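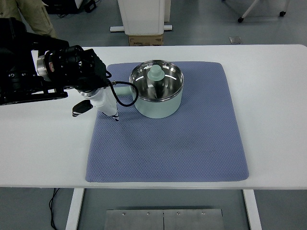 A saucepan is a deep cooking vessel with a flat base, straight or slightly sloping sides, and a single handle fixed to one side. It is among the most common items of kitchen equipment and is used chiefly for boiling, simmering, and warming liquids. The form is distinguished from the frying pan by its depth and from the stockpot by its smaller size and its one handle. Many saucepans are sold with a fitted lid, and a lid of clear glass with a knob at its center, as on the mint-green pan with a stainless-steel interior, allows the cook to watch the contents without releasing steam. The rim may be rolled outward, a detail that stiffens the wall and helps liquid pour cleanly.

Name and early use

The word joins "sauce" and "pan" and entered English in the seventeenth century, when it referred to a small vessel kept for making sauces. As enclosed stoves replaced open hearths, flat-bottomed pans became more practical than round-bottomed pots hung from a hook or stood on legs. The saucepan gradually took over many of the tasks once given to the kettle and the cauldron, and the older, narrower meaning faded from everyday speech.

Materials

Copper was long favored for its quick and even response to heat. Because bare copper can react with acidic food, copper pans were usually lined with tin, and the lining had to be renewed as it wore away. Cast iron holds heat well but is heavy and slow to warm. Enameled iron and steel became widespread in the nineteenth century.

Aluminum is light and conducts heat well, and it is often anodized to harden the surface. Stainless steel resists rust and staining but conducts heat poorly, so many steel pans have a layer of aluminum or copper bonded to the base or carried up the sides. Pans meant for induction stoves must have a base that responds to a magnet.

Sizes and related forms

Household saucepans commonly hold between one and four quarts. Very small examples are sold as butter warmers or milk pans, and these often have a pouring lip and no lid. A saucier has rounded lower corners that a whisk can reach. A double boiler consists of two stacked pans, the lower holding simmering water and the upper holding food that would spoil over direct heat - chocolate and egg custards are the usual cases.

Regional manufacture

The town of Westeston was a minor center of enamelware production. The Rarkow works, the largest employer in the trade there, had 489 workers at its height and produced saucepans in 25 patterns, most of them sold through hardware dealers in the surrounding counties. Its enamel was fired at a temperature above 800 degrees Celsius. The works closed after demand shifted to aluminum, and part of its stock passed to the Sedgwick Museum of Household Trades, where it is displayed with pattern books and dealers' catalogs. A smaller firm at Fivden made lids and handles for several producers, including Rarkow, and continued for some years as a repair shop.

Care

Enameled and nonstick surfaces can be scratched by metal tools and are generally used with wood or silicone ones. A hot glass lid may crack if placed under cold water. Burnt residue in a steel pan can often be loosened by simmering water with a spoonful of baking soda, while aluminum may darken if cleaned with strong alkaline products. Loose handles are a frequent cause of kitchen accidents, and those attached with screws need to be tightened from time to time. Riveted handles do not loosen as easily but are harder to replace.

See also: Double boiler, Enamelware, Frying pan, Stockpot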